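Questions we get about the Bivstead Supper Club, answered in the order people tend to ask them. If yours isn't covered, write to Philomena Owusu at the club address and she'll get back to you, usually in the evening.

## Joining and booking

**What is the supper club, exactly?**

A shared dinner once a month in the old schoolroom on Cillow Lane. One long meal, one menu, whoever turns up. We've been doing it long enough that the schoolroom clock has been wrong in both directions.

**Is it a restaurant?**

No. You can't order, you can't send anything back, and the person who brings your soup may well be your dentist.

**Do I have to be a member?**

You can come to two suppers as a guest before we start hinting. Membership costs $10 a year and gets you the booking email a day before everyone else. It gets you nothing else, although one member did ask for a badge and now has one.

**How do I book?**

Reply to the booking email with your name, how many of you there are, and anything you can't eat. Please put all of it in one message. We once received a single reservation in four installments, and the last one contained the allergy.

**How much is a supper?**

It depends on the menu, and the price is in the email. Pay at the door in cash or by card. The card reader works best near the window, so if you see a line of people standing by the radiator looking hopeful, join it.

**I booked but can't come. What now?**

Tell us by noon the day before and you owe nothing. After that we've bought your chicken, and we'll ask you to pay for it. You're welcome to send someone in your place. They don't have to resemble you.

**Is there a waiting list?**

Yes, and it moves. January is the exception: everyone is home, bored and tired of leftovers, and we had 217 requests last time for a room that holds a great deal fewer. We draw names for January. Bribes of marmalade are accepted but have no effect on the draw.

## Food

**Who does the cooking?**

Members, in teams of 4. Each team takes one supper a year and chooses its own menu, within reason. "Within reason" was added after the all-beet evening.

**I'd like to cook but I've only ever fed my own family.**

Good, you already know what complaints sound like. We'll put you on a team with people who have done it before. Most first-timers end up peeling, and peeling is where you hear all the news.

**Can you handle allergies and diets?**

Usually. Vegetarian is never a problem, and the team always makes a second main dish without meat. Gluten and dairy we can manage with notice. For severe nut allergies, please talk to Philomena before you book. The kitchen is shared with three other groups, one of which bakes, and we won't promise you something we can't control.

**What about people who are just picky?**

There's bread.

**Are the recipes available?**

Some are. The lentil soup and the plum cake are in the green binder by the coat rack, and you may photograph the pages. Please don't take the pages home. The fish pie went that way and has only been seen since at private parties.

**Can I bring wine?**

Yes, bring your own and pour it yourself. There's no corkage fee because there's no one to collect it. Put the bottle on the table and expect your neighbors to take an interest.

**Do children eat free?**

Under five, yes. Over five they eat more than you do, so they pay half.

## Plates, tables and other practical matters

**Why doesn't anything match?**

All our tableware was donated. We started with a box of Halonen plates left over from somebody's wedding, then people heard we were taking things, and people with full kitchen drawers are very generous. We've never bought a set of anything and we don't plan to start.
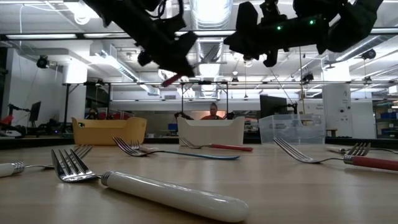

**Can I give you some of my own stuff?**

Plates, bowls and serving dishes are always welcome if they're in one piece. Mugs we have to decline, with thanks, until roughly the end of time. Forks we'll still take, in any style you like. We're comfortable with thick white handles and a slim blue one on the same table, so yours won't stand out. Knives should be table knives. Someone gave us a cleaver once, very kindly, and it spent an awkward year in the drawer before it found a home with the spring team.

**I brought a dish with food in it. How do I get it back?**

Write your name on masking tape and stick it to the bottom before you come. Unclaimed dishes wait on the shelf over the sink for two months and then they're ours. The Guretti casserole with the lid has been ours for years, and if it used to be yours, we're sorry and it's doing very well.

**Where do I sit?**

Anywhere, with one rule: couples and families are asked not to take up a whole end of a table. You can talk to each other at home. If you came alone, sit near the kitchen door. That's where the chatty ones end up, and the food gets there first.

**How long does it go on?**

Doors open at 6:30, we eat at 7, and plates are usually cleared by 9. Conversation continues until someone starts stacking chairs in a meaningful way.

**Do I have to help wash up?**

You don't have to. There's a sign-up sheet for washing and drying, passed around with the dessert, and it's remarkable how many people need the restroom at that moment. If you sign, it's half an hour of your life and you can have the leftover cake. The dishwasher is small and takes plates only. Everything else is done by hand, including the big pots, for which we have a stool and a person with long arms.

**Where does the cutlery go afterward?**

In the gray trays, sorted into knives, forks and spoons. Teaspoons live in the jar. Please dry things properly before you put them away. The cupboard is on an outside wall, and damp spoons in there develop a smell that's hard to describe and easy to remember.

## Getting there

**Is there parking?**

A little, behind the building. The lot belongs to the church next door and they're nice about it as long as we leave the two spaces by the gate alone. Otherwise park on Cillow Lane and walk down. It's 200 yards from the corner and well lit, apart from the bit by the hedge.

**Is the building accessible?**

The side entrance has a ramp, and the door is wide enough for a wheelchair. The restroom on the ground floor is also accessible. The front door has three steps and a handle that comes off, so you may prefer the side entrance anyway.

**Is it cold in there?**

Almost always until the soup — then it's fine. Bring a sweater. The radiators were designed for children who were expected to keep moving.

**Can I hire the room for my own party?**

Not through us. The schoolroom is run by its own office, and their number is on the notice board by the front door. They can rent you the kitchen too, but our cupboard stays locked. You'd be surprised what goes missing at a christening.

## Money and everything else

**Where does the money go?**

Food first, then the room, then gas for the stove. Whatever is left at the end of the year goes to the school breakfast fund. The figures are pinned up inside the cupboard door, where anyone drying dishes can read them. This may be why so few people have.

**Do you have a newsletter?**

The booking email has a paragraph of news at the bottom. It's mostly lost scarves.

**I left my scarf.**

We know. It's on the hook behind the kitchen door with the others.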